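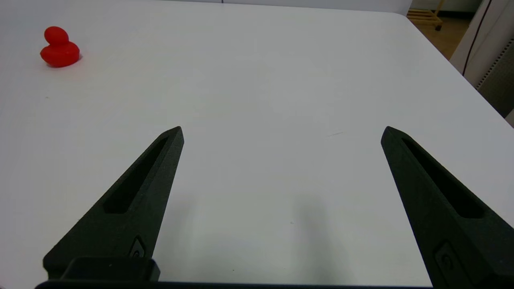 The white table, matte top. Monday, before the first tea.

Monday, May. Display table and the waffle wedge.

Table first. We have been saying "the white table" for long enough that I had stopped looking at it, and it's a grey-white table. Brighter towards the far edge, greyer and cooler as you come back towards the lower middle. I'd have sworn it was one colour all over. Brenda says it is one colour all over and what I'm seeing is the light, and I expect she's right, but the customer will be seeing the light as well.

Why this matters: the whipped cream is white, the table is white, and the two whites aren't going to be friends everywhere. Moved the cream test strips about on it for most of an hour. On the bright part they go slightly yellow, like old piano keys. On the greyer part they look clean. Same strips, same pot, same me. So colour matching for cream gets done on the greyer part from now on, and I've put it here in writing so that I can be annoyed with people who don't.

(Facundo, reading over my shoulder: "Or we could match it in the shop where it's going." Yes. Vavcombe is 50 miles away and they're shut on Mondays.)

Matte was the right choice though. The glossy top from Godoy showed every piece twice, once the right way up and once on its head, and the upside-down waffle always got more attention than the other one. Godoy top is now under the kettle.

Moving on to the wedge. This is for the Kandale counter, dessert section, and it has to sit among the other slices without looking like the one that was left out overnight. Order sheet says: waffle, triangular, whipped cream, blueberries, "yellow fruit". That's all it says about the fruit. I rang. The person who answered said "you know, the yellow one".

State of things when I picked it up this morning:

Waffle base, colour. Orange-brown and very even. Too even, if you ask me. A waffle that has met an iron has opinions about where it's brown, and this has none except along the left edge, where the crust is darker and a bit ragged. That edge is the best thing on the whole piece. Rosario did that edge and then somebody (me) tidied the right one, so we now have one side that looks torn off and one side with a clean raised rim like a pie dish. Leave it. Cut wedges do have a good side and a bad side. I'm calling it realism and moving on.

Waffle base, surface. The grid is fine, shallow pockets, quite convincing up towards the tip where the cream doesn't get to. Sugary grain over the top is also good. It's the sheen that gives the game away. It looks like a food model, which I realise is a strange complaint to make in this workshop, but the idea is that it takes people a second or two. Try the Drindex flat coat at half strength on an offcut before it goes anywhere near the real one. Last time I went straight in at full strength on a crumpet and it looked as if it had been dug up.

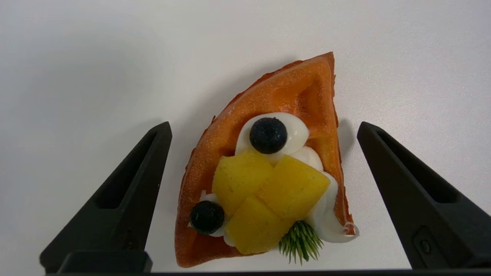

Cream next, and I'm pleased with the cream. The ribbons are soft, there's a proper rounded dollop in the middle and a bit more at the lower left, and the tail that wanders down the right-hand side and finishes in a little hook looks like a hand slipped at the end of a long shift. Trinidad wanted to trim the hook. I've asked her not to. It's the only part of the piece with a sense of humour.

The gloss on the cream can stay glossy. Whipped cream is shiny, and if the waffle under it goes flatter the cream will look wetter by comparison without us touching it. Free improvement. Will believe it when I've seen it.

Blueberries: two, a bigger one up on the central dollop and a smaller one down at the lower left. Sizes deliberately different, on Fidelina's instructions. She says matching blueberries look like buttons, and now I can't look at any of the older ones without wanting to do up a cardigan. The faint dusty bloom on the big one is very good. I don't know how she gets it and she's vague when asked, in the way of a person who has found a method and intends to retire on it. Fidelina, if you read this, please write it down on the next page. A drawing would do.

The yellow fruit. Three cubes, golden yellow, sitting between and below the berries. I think they're mango. Facundo thinks they're pineapple. Brenda made the mould and says she made "cubes". We spent far too much of the morning on this. The case for pineapple is that it holds a corner and these have corners. The case for mango is that I'd rather eat it. We put it to Trinidad, who hadn't been told anything, and she said "is it cheese?", so that was a low point.

Decision, such as it is: the label will say tropical fruit. If Kandale want fibres in it they can ask for fibres and we'll quote for fibres.

One real thing about the cubes. The one on the right is the biggest and catches the light most evenly, and the eye goes to it before it goes to anything else, including the big blueberry, which is supposed to be the star. The tilted one at upper left looks much more as if it had been dropped there. On the next wedge, swap: big one at the bottom where it can be half hidden, smaller one on the right against the cream. I'm not pulling this one apart to do it. I've tried lifting a cube off set cream before and what you get is a cube with cream on it and a hole.

Grain on the waffle: Rosario sieves the sugar stuff first, I don't. Hers is finer. I'll start sieving, with bad grace. The jar is marked 200 g and is nowhere near it, so someone please order another before the scone job.

Things to try, in no special order of likelihood:

Flat coat at half strength on offcut, leave overnight, look at it in the morning before anyone has said anything about it.

A second brown, thin, dabbed on the high parts of the grid only. Small sponge. The small sponge is in the drawer marked LARGE SPONGES.

Ragged edge on both sides for one wedge, to settle the argument. Rosario to do both, I'm to keep my hands in my pockets.

Cream strip number 174 against the greyer part of the table again in afternoon light. It was the closest this morning, but I'd had one coffee and wanted to go home.

Four o'clock. Went back to the table with the strip. Still the closest. Facundo agrees, so either it's right or we're both tired. Brenda has borrowed the offcut to test a glue and says I can have it back tomorrow, glued to something.

Kandale rang while I was writing this. They wanted to know if the waffle could look "a bit more delicious". I've said we're looking into it.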